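Inspection checklist for the automated preparation station, Prusell site kitchen, August. To be completed by the shift lead before the 9 a.m. start and kept with the Muvside service record.

## Part A – Station and surface

- [x] Work surface covered and taped into cells
- [ ] Tape intact on all lines. **Comment:** edges frayed and a short length missing. Replace before next use.
- [x] Surface marks recorded. **Comment:** light scuffs within one cell, no action.
- [ ] Cables clear of the working area. **Comment:** loose cables and a power adapter on the surface behind the arms. To be secured.

## Part B – Handling

- [x] Gripper fasteners present
- [x] Lid held by the knob only
- [x] Cob held at the base, with the cut end free
- [ ] Finger pads changed within the last 700 cycles. **Comment:** the log shows more than 2,000. Overdue.
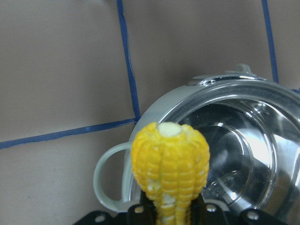
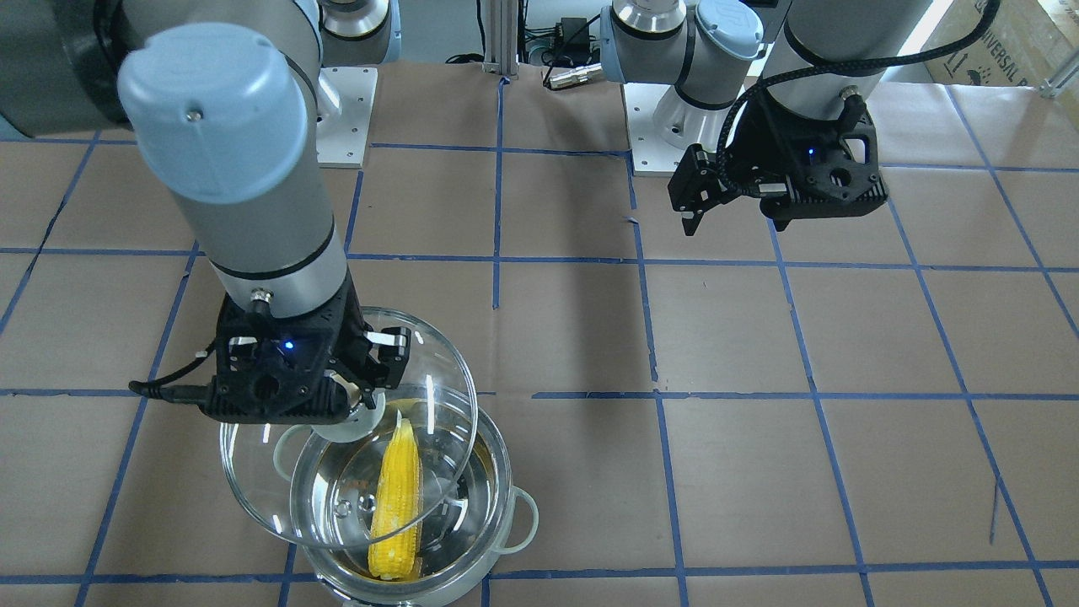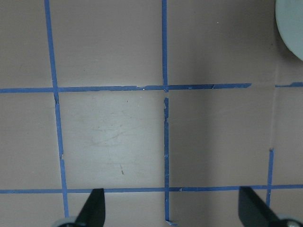 *Corn and pot, lid handling, and taped surface, in that order. Prusell station.*

## Part C – Staff and duties

- [x] Lifting of lids over pots removed from the duties of kitchen staff
- [x] Stop button within reach of the attendant's usual position
- [ ] Attendant rota agreed. **Comment:** staff formerly on pot duty now spend most of the shift watching the station. Several have asked for shorter periods, and the present two hours should be reviewed with them.
- [ ] Training complete. **Comment:** 5 members of staff are still to attend the Tijani course. They may load and clean the station under supervision but must not restart it.
- [x] Manual method retained. **Comment:** staff wish to keep one hand-prepared batch per shift so that the skill is not lost – agreed by the site manager.

**Result:** conditional pass. Outstanding items in Parts A and B to be closed before the next inspection. Part C items are referred to Candeo, as employer, for a written reply.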